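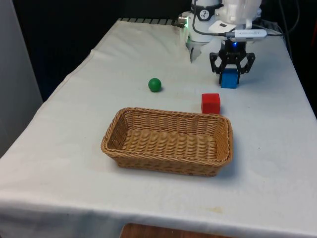 # The open basket and the problem of small things

Small objects are harder to store than large ones. A coat has a hook and a saucepan has a shelf, but a toy cube or a ball has no fixed place in most homes, and it tends to stay on whatever surface it was last used on. The usual answer is a container. The choice of container receives less attention than it should.

The woven basket is the oldest of the common options and is still among the most practical. A rectangular one with rounded corners makes better use of a shelf than a round one of the same width, and the rounding spares the weave at the points where it would otherwise crack first. Sides that slope outward give a wider opening than base, so that a hand can go in and come out holding something. The cost is floor area: a basket with steep sides holds more for the same opening.

## Weave and rim

A tight weave matters for small contents. Loose work lets beads, dice and pen lids through, and the gaps catch on the corners of wooden blocks. The test used by the Hinley workshop, which repairs baskets two mornings a week, is to press a pencil point against the side. If the point passes through without force, the basket is suitable for cloths and bread, and for little else.

The rim carries most of the load when a basket is lifted. A thick rolled rim spreads the pull over several strands and keeps the opening in shape. Where the rim is thin, the long sides bow outwards after a few months of daily use and the basket no longer sits square in its shelf. Repairs to a rim take longer than repairs to a base, and Hinley charges accordingly.

## Lids and depth

Lids are often bought and seldom used. In the December issue we reported on storage in 227 households, and the lidded boxes were found with their lids off more often than on. An open basket accepts an object in one movement. A lidded one requires the lid to be lifted, held or put down, and replaced.

Depth is a related matter. Blocks and balls of a size to be held between finger and thumb should lie in no more than two layers. Beyond that, the lower layer is reached only by tipping everything out, and the clearing up begins again. A shallow basket fills sooner, and a full basket is a useful signal that the contents need sorting.

## Surface

Sorting is best done on a table covered with a plain white cloth. Red, green and blue pieces show clearly against it, and a ball is less inclined to roll than on bare wood. Place the basket at the front, with its long side facing the sorter, and spread the pieces behind it. Balls go in first. Cubes stay where they are put and can wait.

The cloth also catches the dust and broken strands that a basket sheds. It should be shaken outdoors after use.

## Makers and care

Farkutura sells its rectangular baskets in 5 sizes, the smallest intended for a drawer. Rennie offers fewer, with a heavier rim. Cultwood lists a mid-sized model as item 2708 and supplies it with or without a cotton liner. The liner is worth having for chalk and crayons, which mark the weave permanently, and can be left out for anything with a hard, clean surface.

Dry brushing with a soft paintbrush is enough for most cleaning. A damp cloth may be used on stains, followed by a day in moving air away from radiators. Wicker kept too dry becomes brittle, and a light misting with water twice a year restores some of its give. Baskets should be stored empty or lightly filled, and never stacked one inside another while damp.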